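Stitch Room Gallery: Closing a Small Wound
Words by Ka-ming Wan, Plornovbridge Suture Circle

I have been running the stitching evenings at Plornovbridge for long enough that people assume I must be bored of looking at needles. Not a bit of it! A curved needle, a length of black thread and a small wound to close is still my favourite thing to watch, and this gallery is my excuse to share some of it. The pictures aren't in any careful order, so dip in wherever you like, and use them alongside the notes from our April meeting if you came to that one.
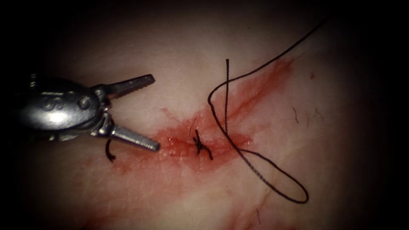
Reading time: 4 minutes

Open jaws, nothing in them, and what looks like a trimmed end of black suture lying close by in a little hook. I love the toothed surface on the inside of the upper jaw. Those fine serrations are what give you grip, and they are also why we go on (and on) about handling tissue gently. A grasper can bruise an edge in a second if you squeeze as though you were picking up a dropped coin. Take the smallest bite that will hold and let go as soon as you can.

The trimmed ends deserve a word too. Beginners tend to cut them either so short that the knot has nothing to spare, or so long that they flop into the next stitch and get caught up in it. Lamach, our oldest handout, has a whole page on tail length, and it is well worth digging out. My copy has tea on it and I wouldn't swap it for a clean one.

Next, closed jaws held just over the upper end of the wound, and the strongest red just below them. Look at how the colour softens to pink as it runs down the tissue.
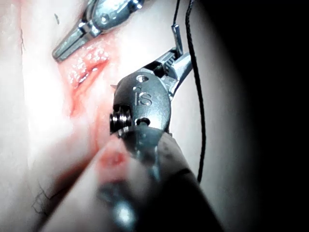
Working at the end of a wound is fiddly, and I always ask people to spend longer there than they want to. The two edges come together at a narrow angle, so a stitch placed slightly off will pucker the corner, and you'll see that pucker every time you look at it afterwards. Our Friday group did nothing but corners for a whole evening and came out beaming. Chauke, the practice booklet we use for the second term, sets 10 corner stitches before it lets you go anywhere near the middle, and I think that's just right.

Now for the needle itself, which really is a lovely shape. A half circle lets you travel down, across and up again by turning, with hardly any pushing at all. If the wrist does the turning, the point follows its own curve and the hole stays small. If you shove it straight, the curve drags sideways and the tissue tells you about it straight away.

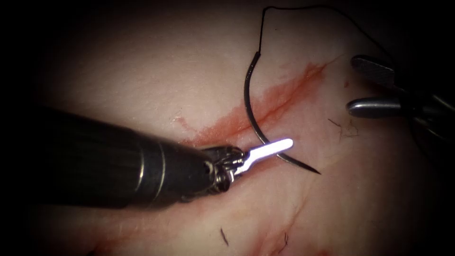

Curved needle and dark thread, with a bright jaw tip almost touching the curve.

Where you hold the needle matters enormously. Too near the thread end and it wobbles, too near the point and you run out of needle halfway through the bite. We teach a hold a bit behind the middle and then let people find their own spot. The Millier worksheet has a good drawing of this, on the side most people forget to turn over.

I've kept my favourite for the end: a knot sitting at the lower-left lip of the wound with its short frayed ends sticking up, and the needle piercing the tissue at the upper-right margin of the red. The long run of black thread across the top is gorgeous, and the puckered edges are full of fine detail if you look closely.

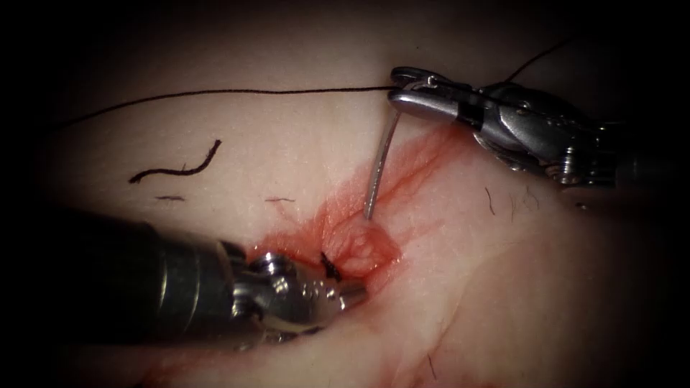 How far apart should stitches be?
Match the gap to the size of your bite. If you go in a few millimetres from the edge, leave a similar space before the next stitch, then check that the edges meet without bunching.

Copies of the Chauke and Millier sheets are in the blue folder by the door. Please put them back in the right sleeves!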